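Walking the Cledden Coast Path — speaker notes
Muireann Quinlan
Plomcombe Library travel evening, September 21, 2024

Start with the map. Point out Plomcombe at the south end and Kutov Point at the north. The path is 206 kilometers if you do all of it. I did it in 11 days in May, with one rest day included in that. Say early that most people do a section and take the bus back.

Why May. The ferries are on the summer timetable by then but the guesthouses still have rooms. I booked the first three nights ahead and phoned for the rest. Two places were full. Both passed me on to someone down the road.

Getting there. Train, then the coast bus, then a short walk to the trailhead. The bus does not run late. If you miss the last one you are staying in town, so pick your train with that in mind. Pay the driver in cash.

Luggage. Ask who in the room has carried a full pack for more than a week. I used the bag transfer for the first half and carried everything for the second half. The transfer needs your bag at the front desk before breakfast. My second-half bag had two shirts, two pairs of shorts, a fleece, rain gear and socks. I would leave the second guidebook at home next time. 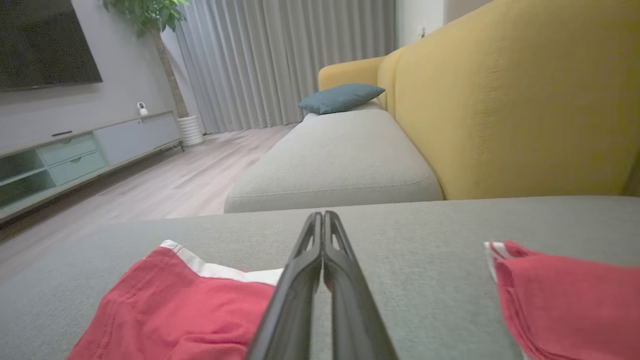 Red clothing on the sofa.

Washing. Most guesthouses have a sink and a line. Ocampo House has a machine you can use before supper. Wool socks need two nights to dry if it is damp out, so wash them first.

The hard day. Day six, over the headland. It climbs 700 meters in all, with most of it before lunch. No shop and no water tap between the two villages. Carry more water than you think. There is an inland route on the old cart road that skips the climb — it adds an hour but it is flat. Show both on the map.

Food. Soup and bread nearly everywhere at midday. Kitchens close early in the small places. Tell them when you book if you don't eat fish. Read out the menu from the harbor cafe if there is time.

Tides. The estuary crossing is only open at low water. Times are posted at the post office and at the campground gate. I waited most of a morning there. The long way around by the bridge is on the back of the handout.

If running long, cut the section on birds and go straight to costs.

Costs. Rooms were the biggest part, then meals. Sharing a room brings it down a lot. Price sheet is on the table by the door, one per household please.

Questions. Likely ones are dogs (allowed, on a leash past the farms), phone signal (poor north of the headland) and whether you can do it north to south. You can. The wind was behind me going north.

Remember to return the clicker to the front desk.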